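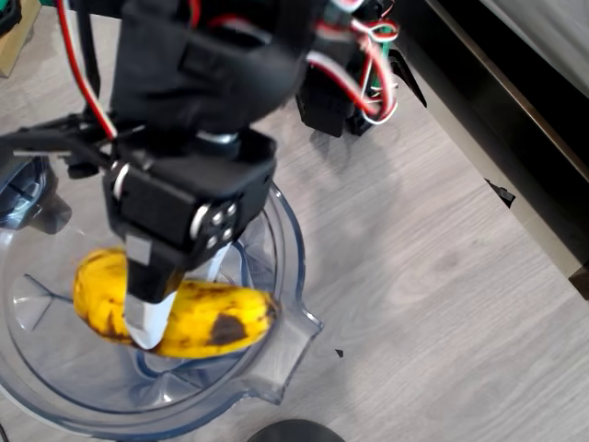
Wrist servo cut out at 27 minutes

Posted 02/08/2026

Print this post | E-mail this post

The arm failed again, and I think I finally know why. I had it running the banana-and-blender-jar routine on the floor: reach in, close the fingers, lift, put it back, repeat. At 27 minutes the wrist stopped answering. The fingers stayed shut on the banana and the log filled up with 3,738 timeout errors before I pulled the plug.

I blamed the servo first and swapped in a spare. Same fault, a little sooner. Then I moved the wires by hand with the power on and the errors came and went. One crimp on the red wire had worked loose. Every time the arm reached down into the jar, the loop near the top servo pulled on it.

The part that bothers me is the grip. When the wrist dropped off the bus, my stop command never reached the gripper either. A banana can take that. A finger might not fare as well.

What I changed:

- new crimp, and a longer loop at that joint
- a cutoff switch on the 5 volt supply, within reach of where I sit
- the script now quits after 35 missed replies

I'll run it for an hour tonight with the new loop.

Comments

Deepak Malhotra
Put a strain relief on both ends of that loop. I only did one and the other end went in February.

Teresa Mac Carthaigh
Does the switch cut the logic power too, or only the servos?

Reply from author
Only the servos. The board stays up so I keep the log.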